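4. Reporting of vehicle incidents at ferry landings

4.1 Sources and selection

The corpus consists of 3,426 short news items on accidents in which a car or van entered the water at or near a ferry landing. Items were gathered from local and regional titles serving the Clellham estuary and the four landings upstream of it. Opinion columns and readers' letters were left out. Where the same agency text had been printed by more than one title, each printing was kept as a separate item, as editors often cut such texts at different points.

Coding was carried out by two readers working apart, using the Hadix scheme as revised by Babalola. The scheme records who is named, at what stage of the inquiry the name appears, and which authority is given as the source. Disagreements were settled by Abimbola Babalola, who had no part in the first reading. Both readers worked at home throughout July.
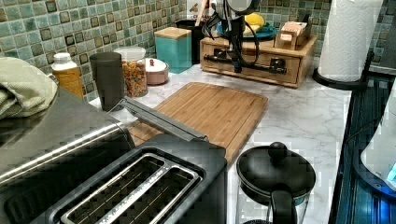
Figure 3a. Kitchen worktop with toaster and bamboo cutting board.

4.2 Naming of the dead

Early items rarely named the dead. In most cases the first report gave only the type of vehicle and the name of the landing, and named persons appeared once the police had issued a statement. The Marchetti group of titles departed from this pattern: its reporters tended to name the driver first and the passengers in a later item, even where one statement covered all of them. Age was nearly always given with the name. Place of residence was given less often, and occupation seldom.

Readers of the later items would have found little about the crew of the vessel. Ferry staff were mentioned mainly as witnesses, and the operator, Astum, was quoted in seven items only, each time through a written statement. 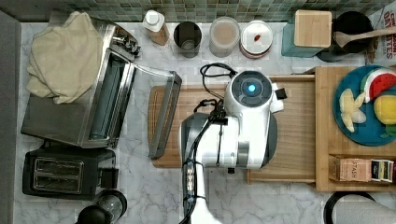
Figure 3b. The worktop from directly above, with a white robotic arm over the cutting board.

4.3 Follow-up coverage

Inquest findings received far less space than the accidents themselves. Many titles printed no further item after the recovery of the vehicle. Where a finding was reported, it was usually placed on an inside page and did not refer back to the first account, even when that account had given a different cause. Corrections were coded separately and are treated in Section 5.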